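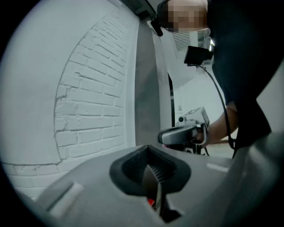 A dark sleeve near white brick.

Janthorpe have won two on the spin, and the talk in the clubhouse is already of promotion. Steady on. Both wins came at home against sides resting half their bowlers, and the second needed a dropped catch on the rope with 30 still wanted.

The club says its new batting coach has changed everything. Perhaps. Julach said much the same in May, then got bowled out before tea at Brarnuvari in front of 500 people.

Ask me again in August, when the pitches start to turn.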